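Print this page | E-mail this page

Ciltwood Shared Kitchens
Equipment and Storage Guide
Section 5: Food storage containers

This section covers the lidded plastic containers supplied with your kitchen. Read it before you use them for the first time. Cleaning of the refrigerator itself is in Section 6.

5.1 Before first use

1. Take the lids off all containers and remove any paper inserts or stickers.

2. Wash the containers and lids in warm water with dish soap. Do not use scouring pads. They leave scratches that hold color and smells.

3. Rinse and stand everything upside down on the rack until dry. Water collects in the channel on the underside of the lid, so shake each lid once before you rack it.

4. Check that every base has a lid that fits. Lids from the older Studberg set look much the same but are slightly narrower and will not close on the Reisinger bases. If you find one, put it in the return bin by the door.

NOTE: New plastic may have a slight smell. Leave the container open overnight with a spoonful of baking soda in it, then wash again.

5.2 Filling

1. Let hot food cool before you put the lid on. Do not leave cooked food out for more than 30 minutes after it has stopped steaming.

2. Fill to a finger's width below the rim. Soups and sauces that are going in the freezer need twice that space.

3. Wipe the rim with a dry cloth. Rice grains and flour on the rim are the usual cause of a lid that lifts at one corner.

4. Write the contents, your kitchen number and the day on a label. Stick it to the short side of the base. Labels on lids get separated from the food when lids are swapped.

CAUTION: Do not store cooking oil or anything with a high fat content in these containers above room temperature. The plastic can soften and the lid may let go.

5.3 Closing the lid

1. Set the container on a flat counter. Do not close it while holding it in your hand.

2. Lay the lid on the base and line up the corners.

3. Press down on two opposite corners first, then the other two.

4. Run your thumb along all four sides. The lid should sit level with no gap.

5. Tip the container slightly over the sink. If anything comes out, take the lid off, wipe the rim and start again at step 2.

If a lid has warped, place it in hot tap water for a minute and lay it under a heavy cutting board until cool. Lids that still do not close should be replaced. Ask Kinga Illés at the front desk for the spare lids, part number 17.

5.4 Choosing a container

The plain white bases are for dry goods. Dark blue bases are for prepared food in the refrigerator. You can see the blue through the lid, but small amounts of food are hard to make out against it, so read the label before you assume a container is empty.

A boxy container with rounded corners uses shelf space well, but leave a small gap at the back of the shelf so that air can move.
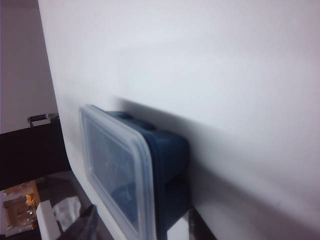
5.5 Refrigerator and freezer

1. Put the heaviest containers on the bottom shelf.

2. Stack no more than three high. Put the same size on the same size.

3. Keep raw meat and fish below everything else, including when the lid is tight.

4. Thaw frozen containers in the refrigerator. Do not pry the lid off while it is frozen. It will crack along the rim.

5. Empty anything older than your kitchen's limit. For most kitchens in the Ukavance building this is five days.

5.6 Microwave and dishwasher

The bases can go in the microwave for short reheating. Take the lid off completely and cover the food with a plate. Do not use the bases in an oven or under a grill.

Both parts can go in the dishwasher, top rack only. Keep lids away from the heating element.

5.7 Replacements

Report cracked or badly stained containers to Patricio Cisternas. Do not tape them. Section revised 7th May. It replaces the loose sheet handed out in April.

Print this page | E-mail this page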